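Bench Technician, Desktop Refurbishment (Part Time)
Usard Computer Reuse — Skoltotlow workshop

Location: Skoltotlow
Hours: 18 per week
Reports to: Workshop lead
Start: August

About the job

Usard takes in used office computers, checks them over, replaces what needs replacing and sends them back out to schools, small offices and households. Most of our intake is desktop towers from businesses that change their equipment all at once. Last year 1149 desktops went through the Skoltotlow workshop. We would like to do more, and we need another pair of hands at the bench.

This is hands-on work. You will spend most of your shift opening cases, taking parts out, putting parts in and writing down what you did. There is some lifting, some cleaning and a fair amount of typing part numbers into a spreadsheet. There is no phone support and no selling.

What you will do

Open desktop cases and remove the side panel, drives, memory, graphics card and processor as the work order calls for.

Inspect processor sockets under good light before anything goes back in. A bent contact gets logged and the board goes to the repair shelf.

Install processors and memory. You will be expected to seat a chip squarely, close the retention bracket without forcing it and check that each memory module has latched at both ends.

Clean off old thermal paste and apply new.

Blow out dust, wipe down the case and remove old asset stickers.

Test power supplies before they are used again. We do not open power supplies. If one fails, it goes in the red bin.

Route and tie cables so that the side panel closes flat and nothing touches a fan.

Run the memory and disk tests, attach the printout and sign the work order.

Erase or pull every drive. Drives that cannot be erased are kept in the locked cabinet until they are collected for shredding.

The bench

Each technician works one machine at a time, with the case laid on its side and the open side up. Parts that come out go into a holder or tray beside the case, never on top of it and never on the floor. Processors and memory are kept in their own slots until they go into a board. Hand tools, wrist straps and a magnifier are supplied. Please leave your own magnetic screwdriver at home — ours are matched to the screws we see most.

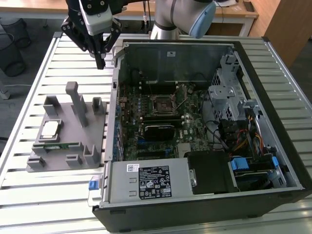

Liang adds that new people usually worry about the processor, when it is memory that sends more machines back to the bench. A module can look fully seated and still be sitting high at one end, and the machine then fails its test for no reason anyone can see. Push until both latches move, Liang says, then look at it from the side. Go slowly for the first month and the speed will come.

You will be paired with an experienced technician for your first 5 weeks. During that time you will not have a daily target. After that, most people finish 4 full rebuilds in a shift, and more if the work order is only for memory or a drive swap. We would sooner have a machine done right than have it back on the shelf with a fault tag.

What we are looking for

You have taken a desktop computer apart and put it back together. It can have been your own, a friend's or one at a past job.

You can tell a memory slot from an expansion slot and know which power lead goes where.

You are careful with small parts and can stay careful at the end of a shift.

You can read a part number off a worn label and copy it without mistakes.

You can lift a full-size tower from a cart to a bench. If lifting is a problem for you, tell us. We have a lift table and can plan around it.

You are willing to wear a wrist strap every time.

It would help, but is not required, if you have

Worked with business desktops from the larger makers, where drives, ducts and power supplies are often held by latches in place of screws.

Used Bivness, our inventory program. We will teach you if you have not.

Any repair or electronics certificate.

Experience sorting scrap boards, cable and metal for recycling.

Pay and conditions

Pay is hourly and depends on experience. The rate will be given in writing before you are asked to come in for an interview, and you can ask for it before you apply. Wages are paid every two weeks. Paid leave builds up from your first shift.

Shifts run in the morning or the afternoon. Morning shifts start at 8:00 a.m. and afternoon shifts at 12:30 p.m. We set the schedule a month ahead and try to keep people on the same shift if that is what they want. The workshop is heated, and there is a kitchen with a refrigerator and a microwave. Parking is free at the rear of the building. The bike rack is inside the loading door.

Staff can buy refurbished machines at the cost of parts after their training period ends.

How to apply

Send us a short letter and a list of your past work. A formal résumé is fine but not needed. In the letter, please tell us about one computer you repaired or upgraded: what was wrong, what you tried first and what fixed it. If you never did fix it, tell us that. We read this part most closely.

You can use the form on our jobs page, or drop your letter at the Skoltotlow front counter in an envelope marked "Bench." Please say whether you prefer mornings or afternoons, and whether there are days you cannot work.

People we would like to meet will be invited for an interview and a paid bench trial lasting two hours. In the trial you will strip one tower to the board, list the parts, rebuild it and start the memory test. Tools are provided and you can ask questions at any point. Wear closed shoes and leave rings and bracelets off.

We reply to every application. If you need any change to the interview or the trial, write it in your letter and we will arrange it with you beforehand.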